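Handout: Learning from Hand-Held Gripper Demonstrations
Course: Robot Manipulation, second half of the term
Prepared by Polyxeni Pappas, with additions by Savvas Psarras

1. What the method is for

A robot policy trained by imitation needs examples of the task being done. The usual way to get them is teleoperation: a person drives the robot through the task, and the robot's own joint readings and cameras are saved. The data fit the robot well, but collecting them is slow, and the robot is tied up the whole time.

The method in this unit takes the robot out of the collection step. The person holds a gripper in each hand and does the task directly. A policy is then trained on the recorded gripper motion and images, and only after that is it run on two arms. We will call this the Ikton setup, after the name our lab uses for it.

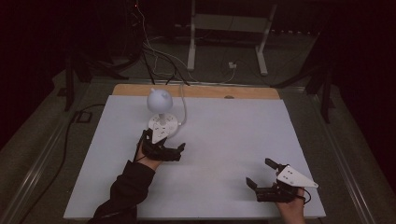
Last changed: January, by Myrto Tsolakis (section 3 reworded)

The task used in this unit involves a small object with a cable attached to it. Cables are a good test. A rigid block has a pose and little else, so six numbers describe where it is. A cable has no such short description, and its shape depends on how it was laid down and what it touches. A policy that has only learned to go to a fixed point and close the fingers will often do fine with the block and badly with the cable.

2. What is recorded

Each demonstration is a sequence of time steps. At each step we keep, for each hand:

– the pose of the gripper (position and orientation)
– the opening between the fingers
– one image from the camera on the gripper

The image stream is stored at 60 frames per second and thinned to 10 before training. The higher rate is kept on disk because it helps when lining up the two hands in time. Students often ask whether the policy would do better with all the frames. In our tests it did not, and training took much longer.

Poses are expressed relative to the gripper's own pose at the start of each predicted segment. Nothing is tied to the corner of the table or to the base of a robot. This lets the same data be used with arms mounted in a different place, as long as the fingers can reach.

3. Two hands, two views

With one gripper the view question is simple. With two, each camera sees its own fingers all the time and the other gripper some of the time. The policy gets both images and has to predict both motions.

Consider a moment when one hand is approaching the object and the other is holding back with its fingers open. The waiting hand is doing very little, and a policy trained only on its own image would have trouble knowing when to start moving. What it needs is the position of the other gripper relative to the object. 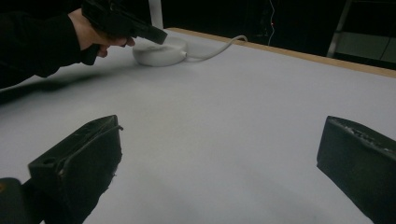

Fig. 2. View from one gripper, fingers open, with the other gripper at the white object.

Stelios Kourkoulas compared three versions of the policy: own image only, both images, and both images plus the relative pose between the two grippers. All three were trained on the same demonstrations. The own-image version often started the second hand too early. Adding the other image fixed most of these cases. Adding the relative pose helped again, mainly when one gripper blocked the other camera's view of the object.

4. What goes wrong

Drift in the pose estimate. A slow error over a long demonstration is mostly harmless, given the relative poses in section 2. A sudden jump is harmful, and segments with one are dropped.

Speed. People move faster than the arms can follow. We slow the demonstration at playback time and limit the joint speed. Do not simply cut out frames, which makes the motion faster still.

Reach. Some hand poses cannot be matched by the arm at all. Run the reach check before training. In the Stadar data set we lost 7 demonstrations this way, all of them with the wrist turned far inward.

Hesitation. If the person stops to think, the policy learns to stop. Practice the task a few times before recording.

5. For next time

Read the chapter by Markos Vlachopoulos on relative action representations, up to the part on latency. Then take 5 demonstrations from the shared folder and plot finger opening against time for both hands on the same axes. Mark the point where you think the second hand begins to act, and write a short paragraph on which signal you used to decide. Bring the plots on paper.

Related items
Handout: Camera calibration for wrist views
Handout: Time alignment of two streams
Lab sheet: Reach check for the Estier arms
Reading notes: Vlachopoulos, relative actions
Chatzigeorgiou room booking and access hours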